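Teaching the arm to sort packets: step-by-step for Mugo club newcomers

I wrote this after our April session, when half the group asked me the same things — so have it open while you work!

Step 1: Set out the box
Put the divided cardboard box in the middle of the table, within easy reach of the arm.

Step 2: Go slowly
Set the speed to 16 per cent for your first tries. I know it's tempting to crank it up, but don't.

Step 3: Line up over a compartment
Bring the gripper in from the side, then down. A small packet in one of the middle slots is plenty to start with. 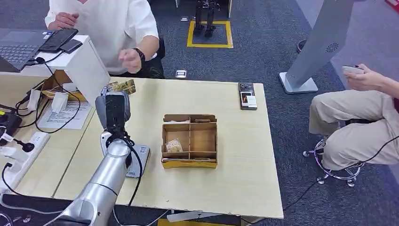 Step 4: Save and repeat
Save each good run, and stop when you've got 28.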